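Teaching by hand, six minutes at a time: an afternoon with Viorica Ivanov

September 2019

Viorica Ivanov is late, then she's on the phone, then she's carrying two coffees and neither is for me. We sit down in the back half of the Jekanstead lab, near the window that won't shut. She has until the next training run finishes. Call it an hour.

The question her group has been chewing on is an old one. How do you show a robot what to do without spending all your money on robot time? Their answer, for now, is to leave the arm out of the teaching altogether. People hold the gripper themselves. It carries its own camera. You pick things up, you put them down, and the recording becomes the lesson.

"With the arm you get maybe a couple of good demonstrations before someone's wrist hurts or the software falls over," she says. "With the handheld you walk in, do the job, walk out. The first week we had more data than the whole spring."

How much more? She pulls up a spreadsheet, scrolls too far, scrolls back. 142 demonstrations in the set they trained on for the packing task. Each session capped at 6 minutes, after which people get sloppy. Two operators. She'd wanted more operators but it was summer.

The task sounds dull and she agrees that it's dull. Snack packages, plastic box, compartments. Take a package, stand it in the right place, do it again. I ask why snacks.

"Because film is horrible." She laughs. "A wooden block, fine, everybody can do a block. Clear film wrinkles, it reflects, the thing inside moves when you squeeze. The camera sees a highlight and thinks it's an edge. If your method only works on blocks I don't want to hear about it."

She's rude about blocks for some time. I've cut most of it.

What the camera gets, and what doesn't go in

The policy (her word for the trained network, she uses it without noticing) sees only what the gripper's camera sees. No overhead view or map of the table. So the fingers are in every picture, always, and Ivanov thinks that matters more than people give it credit for.

"The fingers are your ruler. You have the two pads and the gap between them, and the object is in the gap or it isnt. The robot arm gets the same pads later. Same view, more or less. So it doesn't have to translate."

And the "more or less"?

"Ah. Yes." She drinks some of the second coffee. The mounting on the arm sat slightly lower than on the handheld and for a month everything grasped short. The fix was a spacer. A student found it with a ruler, an ordinary one. She isn't proud of the month.

She turns the laptop round and goes to a view she uses in talks, from the packing set. She likes it for the packages. Clear film with something orange-red in long strips inside, and behind it a black one with a cup of red sauce printed on it, both standing taller than the camera can take in. "You never see the top of that one," she says, tapping the clear package. "So where do you grab? A person just knows. The network has to get it from the rest." Between the pads there's only white table. She points at that as well.

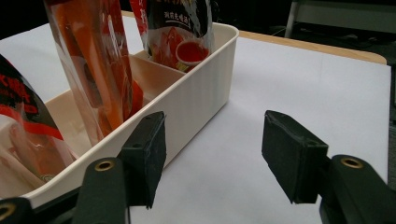 Does it work, though

On the arm, in the same room, with the same kinds of packages: 90 percent of placements ended up in the right compartment. She says the number fast and then slows down for the rest of it.

"Same room. Please write that. When we took it to the Trivstead site it got worse, a lot worse, different light, different table. I don't have a number I'd put my name on yet."

The failures were mostly on the way in. Package catches the rim of the box, the bottom folds under, the arm carries on as if nothing happened. People correct for that without thinking, a little wiggle. The wiggle is in the demonstrations but not very often, and the network seems to treat it as noise. Her next round asks the operators to get it wrong on purpose and then recover.

"They hate it. You spend weeks telling them be clean, be smooth, and now I say, hit the rim please."

I ask about the Villunberg group, who went the other way, arm first and lots of it. She's polite. Their data is lovely, she says, and she'd like their budget. A joint test is penciled in for November using the Araújo packing line, if the paperwork gets signed, which she doubts.

Something beeps. The run has finished, or died, she can't tell from here. She takes the laptop and leaves me the cups.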